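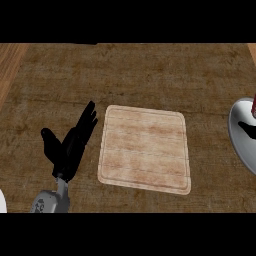 How I Tape and Skim a Partition Wall Without Sanding for a Week

I get asked about this one a lot, so let me walk you through how I finish a plain stud partition after the boards are up. I did my first one at a little office unit in Tollemstead and made a real mess of it, so most of what follows is me trying to save you from my own mistakes!

I'm assuming your studs are straight, your boards are hung and your electrician is finished. If you can still see cables hanging out of holes with no boxes on them, go make a coffee and come back later.

What you'll need

Setting-type compound for the first coat, premixed for the rest
Paper tape
A 6-inch knife, a 10-inch knife and a 12-inch knife
A mud pan
Metal corner bead for outside corners
A sanding pole and a bright work light

I use Kadex compound for the first coat because my supply store stocks it and I know how fast it goes off. Use whatever you like, but read the bag. The working time varies a lot from one mix to the next.

Step 1: Check every screw

Run your 6-inch knife flat across all the screw heads. If you hear a click, that screw is sticking out, so give it another quarter turn. If it has torn through the paper, put a new one in a couple of inches away and take the bad one out. It's boring and I always want to skip it (don't).

Step 2: Fill the big gaps

Anything wider than an eighth of an inch gets packed with setting compound before any tape goes near it. Mix small batches. On that first job I mixed half a bucket, stopped to answer the phone, and came back to a very heavy gray rock with a paddle stuck in it.

Let the gaps harden all the way and scrape off any bumps.

Step 3: Tape the flat joints

Butter the joint with a thin, even layer, lay the paper tape in with the crease facing the wall, and pull your knife down it firmly from the middle out to each end. You want compound squeezing out on both sides. If a spot stays dry, lift the tape right away and get more mud behind it. A bubble you ignore now will still be there under the paint.

Tapered joints first, then butt joints. Butt joints need to be feathered out much wider, so I give mine two feet in total and sometimes more.

Step 4: Corners

For inside corners, fold the tape down the crease and bed one side at a time. Working both sides wet is how you end up with knife grooves, so I do one side, go do something else, then come back for the other. For outside corners, cut the bead a half inch short so it doesn't sit on the floor, then nail it every eight inches or so.

Step 5: Second and third coats

Second coat with the 10-inch knife, third with the 12. Thin it with a little water until it feels like cake frosting. Between coats I only knock off the ridges with the knife, no sanding yet. Leave it overnight, and longer in February if the heat isn't on. The joint should be one even color before you touch it again.

Step 6: Light sanding

Hold your light right against the wall so it shines along the surface. Circle the bad spots in pencil and sand just those, 150 grit, easy pressure. If the paper on the board starts to go fuzzy, stop.

Then wipe the dust off, prime, and look at it again with the light. You'll find a few more spots. Everybody does! 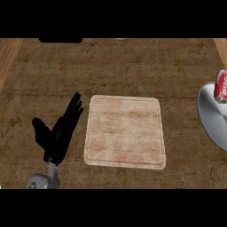 Ouali wrote in to say that mesh tape works fine on the flat joints as long as the first coat is setting compound, and that it saves a good hour on a long corridor. I've tried it since and I agree on the flats, though I'm sticking with paper in the corners.

Next time I'll get into hanging the door frame in the same wall, including what to do when the opening is out of plumb by more than the shims can fix.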